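July, by Leena Väisänen

Haugland Road has new asphalt at last! I drove it Monday morning with the sun right in my eyes, and wow, it's quiet.

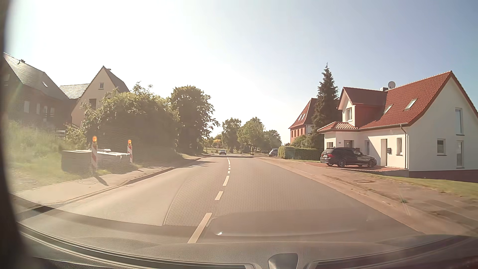 My neighbor Edvin Backlund has complained about the potholes for years, and even he's happy. The crew from Stevholm isn't quite finished, so go easy past the striped beacons on the left by the gray container. The last 178 feet get done next week.

Related:
Pultitz bakery turns 20
Plallov pool reopens

Contact us | Back to top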